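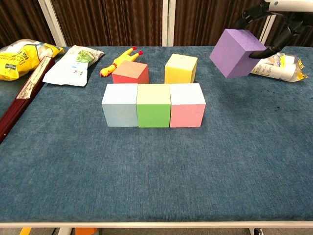 Foam cubes on the soft-covered table, with three set side by side to start the row.

How to build a small wall from foam cubes

In Riliddale we do this activity with children from four years, but older ones like it also. You need foam cubes in different colors and a table with a soft cover. On a smooth table the cubes slide too easily.

1. Put three cubes in a row, so that they touch. We used blue, green and pink, but the order is free.

2. Press the row gently from both ends with flat hands. If you see a gap, close it now.

3. Keep the other cubes behind the row, with a little space between them. Small hands need room to take one cube without moving the rest.

4. Put the second layer like bricks: each upper cube stands over the place where two lower cubes meet. On three cubes you can put two, and on these two, one more.

5. Let go slowly. Foam is light and it follows the fingers.

Snacks and other toys can stay on the table if they are away from the row. My colleague Teodor prefers to clear everything first, and for a bigger wall I agree with him. Our biggest one had 22 cubes and it fell two times.

For washing the cubes use warm water with a little soap, and dry them one night on a towel.

Bartosz, 11/8/20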